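Tidy Corner Community Help > Small Offices and Shared Buildings > Keys and Locks

Inherited a big ring of keys and no idea what any of them open. Where do I start?

Posted by Jocelyn Girard
Fri 20 January

I took over as building manager at Farnley (two floors of small rented offices over a row of shops) in November. The handover was a firm handshake and the keys. The man before me had the job for so long that he knew them all by feel, and he has since moved somewhere with poor phone reception, possibly on purpose. 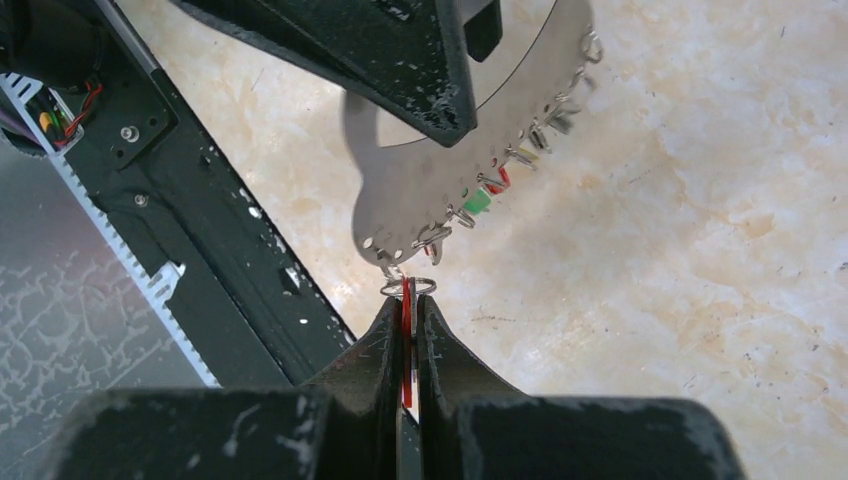
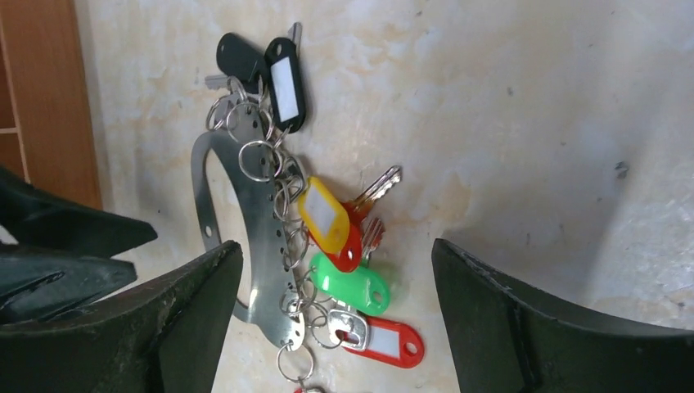 There is a second set in a biscuit tin, which I'm told are "mostly spares." Mostly is doing a lot of work there. The old key book exists, but it was written in pencil and the entries say things like "Side, not the other side" and "Kosberg (old)." Kosberg is a tenant who moved from the front of the building to the back some years ago. I don't know if the old means the key, the door or Mr. Kosberg.

What I would like to know:

Is there a sane way of working out which key goes where without walking up to every door with every key like a contestant on a game show?

Once I know, how should I label them? My instinct is to write the room name on each tag, but a tenant looked quite alarmed when I said so.

What do I do with the ones that don't fit anything? I have a strong urge to throw them in the river.

And do I have to rekey? I had one locksmith quote me $1,453 over the phone for the common doors, and that was before he asked how many common doors there were.

I have the usual tools, plus a label maker that only prints in capitals. Budget is small. The owners think of keys as something that comes free with a door.

Posted by Francine Gauthier

I ran the front office of a school for long enough to have opinions on this, so get a drink.

Don't start with the keys. Start with the doors. Walk the building with a clipboard and write down every single thing that has a keyhole in it. Doors, yes, but also the electric cupboard, the meter box, the mailboxes, the roof hatch, the paper towel dispensers, the window locks, the filing cabinet somebody left on the landing, the padlock on the bike cage. People forget the towel dispensers and then spend an afternoon trying a tiny flat key in a fire door. Give each lock a number as you go. Any number. Stick a dot of masking tape by it if you like, and take the tape off later, or it will be there when the building is sold.

Then look at the face of each lock. Often there's a maker's name. Sort your keys by the name stamped on the head, and then by shape, and you'll find that one door only has a handful of candidates. Lay them on a table to do it. Most of the doors in our place were done by the same company, and sorting by name did half the job before I stood up.

Now do the rounds. Take one pile at a time. When a key works, it gets its tag there and then, while you're standing at the door. Don't carry it back to your desk to do the tag. I have carried keys back to my desk. Between the door and the desk there is always a person with a question about parking.

Work each key in and out gently and turn it with your fingers only. If you find yourself reaching for pliers, it's the wrong key. Old locks will often let a wrong key in out of politeness and then keep it.

Two things people get wrong at this stage. First, try the key from both sides where there are two sides. Second, when a key works, keep going and try it on the rest of the locks from that maker. You may have a master in there. If you do, you want to know about it before you lend it to somebody's nephew who has come to move a desk.

On labels, your tenant is right to be alarmed. Never write the room, the building or the address on the tag. Use the lock number from your clipboard and nothing else. "14" means nothing to anyone who finds it on the sidewalk. The list that says what 14 is lives somewhere separate, on paper, in a locked drawer, plus one copy with the owners. Yes, the drawer has a key. That key is on you.

Use color for one thing only. Ours was by floor. My predecessor used color for floor AND for how important the door was AND, as far as I could make out, for her mood, and we ended up with a purple one that everyone was afraid of.

For lending, get a cheap notebook. Name, key number, time out, time back, initials. It'll feel fussy for a week. After that people come and sign it without being asked, and the ones who don't are the ones you needed the book for.

The orphans: put them in an envelope, write the date on it, and keep it for a year. Don't use the river. Within a month of you throwing one out, somebody will ask about the cupboard behind the radiator.

Posted by KrajčíDad

just get new locks, problem solved. did this at my mothers place and it took a morning

(my mothers place has 2 doors but still)

Posted by zosine_hardware_guy

Counter staff at Zosine here, so I sell this stuff and you can weigh that however you want.

Francine has the method right. I'd add a few things on the money side.

That quote may not be crazy, but you can't tell from a phone call. Get someone to come and look, and ask for two prices: replacing the whole lock, and replacing only the cylinder. With a lot of office doors the cylinder comes out with a single screw and a half turn of the key, and you're paying for a much smaller piece of metal. If the hardware on the door is in decent shape there's no reason to buy it again.

Do you HAVE to rekey? Check your leases and your insurance before you ask a forum. But ask yourself who might still have a copy. You've got a building where tenants come and go and the last fellow kept the book in pencil. I would do the outside doors and anything with a meter or a server behind it, this year, and leave the broom closets for when you're rich. Nobody is breaking in for the mop.

If you do rekey the outside doors, ask for keys that can't be copied without a card. They cost more each. You'll buy fewer of them, as people stop "just getting a spare cut" on the way home. We cut keys for anyone who walks in with one, and the number of people who come in with DO NOT DUPLICATE stamped on theirs and a hopeful expression would surprise you. It's a request, that stamp. Read it as you would a sign about the grass.

A wall cabinet with numbered hooks is worth it if you have more than a dozen keys going in and out. Buy one size up from what you think you need. They're sold with up to 100 hooks, and I've had customers come back for a second one inside a year. Screw it to the wall through the back, in a room that locks. I once delivered one to a customer who had it sitting loose on a windowsill. Very convenient, you could take all the keys at once.

Paper inserts in tags are fine if you use pencil or a proper permanent pen. Ballpoint fades, and gel pen smears the first time somebody has wet hands. Your all-capitals label maker is perfect for numbers.

Last thing, sticky locks. Use dry graphite or a PTFE spray, one or the other and not both in the same lock. Keep cooking oil away from it. I mention this as it has come up.

Posted by Jocelyn Girard

Thank you all, including KrajčíDad, whose morning I envy.

I did the clipboard walk over lunch and got as far as the first landing. There are already more locks than I had keys in mind for, and one of them is on a door with a bookcase in front of it. The tenants say it has always been like that. I'm putting it down as number 9 and coming back to it when I have someone to hold the other end.

Francine, one follow-up. If a key opens two doors, does it get both numbers on the tag, or a number of its own?

Posted by Francine Gauthier

A number of its own, and both doors written next to it on the list. Start those at 600 so you can tell at a glance that it's one of the awkward ones. And take the books off before you try to shift the bookcase.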